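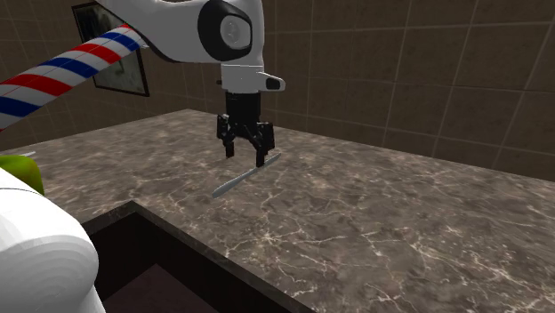 Worktop beside the sink, marble pattern, utensil left out.

Fotside tea kitchen: monthly check
Inspected Monday, 300 lux meter reading taken at the worktop.

1. Worktop surface. Pass. Wipe down at close.
2. Knives and sharp utensils stored after use. Fail. Return to the drawer rack.
3. Sink waste and trap. Pass. No leak at the joint after a full basin was drained.
4. Hot tap temperature. Fail. Thermostatic valve (Gosselin) to be reset, then retested.
5. Socket outlets near water. Pass. RCD tripped at 27 ms.
6. Fire blanket. Pass. Tag 228 legible, pull tabs free.
7. Extractor filter. Comment: greasy on the inner face. Replace with Gotis type before December.
8. Floor covering. Pass. Edge strip at the door lifting slightly, monitor.
9. First aid box. Fail. Burn dressings out of date.

Items 2, 4 and 9 to be closed before the next check.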